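4.2 The open day at Elstead

Visitors in March were shown the panel task in simulation only. Chan's team quoted 517 successes, but we were never told how many attempts were discarded. 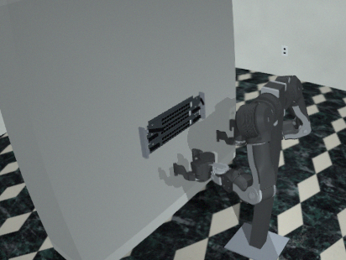
Figure 3. Simulated panel task: two-armed robot at the cabinet, both grippers short of its face.

Our doubts concern the scoring – a run counted as a success once the software said so, and Arsenault's request to see the failed runs went unanswered. We therefore leave the Elstead number out of Table 3.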